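Sarden open day, 6/14/22

Got to the chapel at Sarden late, the coach sat in roadworks outside Kiner. Missed the welcome and most of the first hymn. Full downstairs so we went up to the gallery. 1,163 through the door by lunch according to the steward, and they only seat 25 in the side room where the prayer course runs, so a queue all morning.

Talk on Ruth was good, a bit long. Tea was free - cake wasnt.
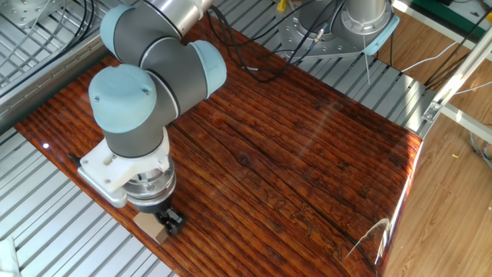 Afternoon

Walked round the bookstall and the Grønli mission table. They want 2,000 Bibles out by August and have 1,758 so far. Took a leaflet for our house group. The Wakari choir sang at three, unacompanied, best bit of the day for me. Short prayers after, then a run for the coach. Left my umbrella in the gallery.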